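Wed 22 July

# Keeping a small home workshop in order

I moved into my present workshop in March. It is one room on the ground floor, with a low ceiling and one window to the north, and before me it was used for storing apples. The house has the year 1861 cut over the door, and I think that the walls have been a little damp since then. Below are the habits which work for me. Maybe some of them will work also for you.

## Dampness first

Before you buy any shelf, find out how damp the room is. I hung a cheap hygrometer from Dridus on a nail and wrote down the number every morning. When it stayed above 60 per cent for a week, I stopped keeping steel tools on the outer wall. Now they hang on the inner wall, on a board which stands off the plaster by the thickness of my finger.

Chisels and plane irons get a thin wipe of oil after use. I keep the cloth in a jar with a metal lid, away from the heater. If you use linseed oil, be more careful: such a cloth can start to burn by itself when it is folded. Spread it flat outside until it is hard, and only then throw it away.

## Short pieces and leftovers

Everybody who makes things has too many leftovers. For many years I kept all of them standing in a corner, and each time I needed one, the others fell on my feet. I have now these rules:

- Anything shorter than my hand goes out, except good hardwood, which becomes wedges.
- Long pieces lie flat on brackets. If they stand, they bend.
- Middle pieces, such as bars and strips, go in a wide open bin with low sides. In a deep box you only ever use what is on top, and you forget the rest. Slanted sides are better than straight ones, as the hand can go under a piece and lift it. Put the bin on boards, so that air can pass and the floor does not make it damp from below. Colour is a great help too: when two kinds of bar have two different colours, they may lie mixed and you still take the right one.

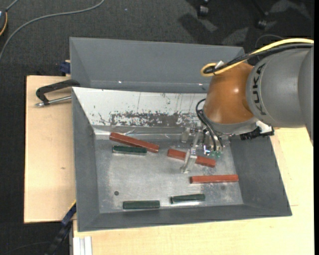
- Sheet material stands on its edge between two rails, with the biggest sheet at the back.
- Once in a season I take everything out and sweep. What I have not touched for 2 years, I offer to the neighbours.

## Screws and other small things

Glass jars look nice, but mine broke. I use the flat tins in which Flana biscuits are sold, and I stick one screw on each lid with a drop of glue. You see the size without reading, also when the light is poor. Never pour a mixed handful back "for later". Sort it on the same evening, or let it go to the scrap metal.

## Glue

Write on the bottle the month when you opened it. White wood glue which has been frozen is often not good any more, even when it looks normal, so in winter mine lives in the kitchen under the sink. For the nozzle I put in a long screw as a stopper. It comes out with the dried plug on it, and you do not need a needle.

## Sharpening without a big mess

I have 3 stones, and I use mostly the middle one. Lay an old bath mat of rubber under them and they will not walk around the bench. To make a stone flat again, rub it on coarse wet and dry paper on a piece of thick glass. The shop Begović in our town cut the glass for me and also rounded its edges, which I recommend, since my first piece was sharp and I still have the mark on my thumb.

## Light

One lamp over the bench makes a shadow exactly where you cut. Two weaker ones, left and right, are better. Mine are the simple clamp type from Pruvach, and the joints become loose with time, so keep the small hexagonal key on a string by the switch.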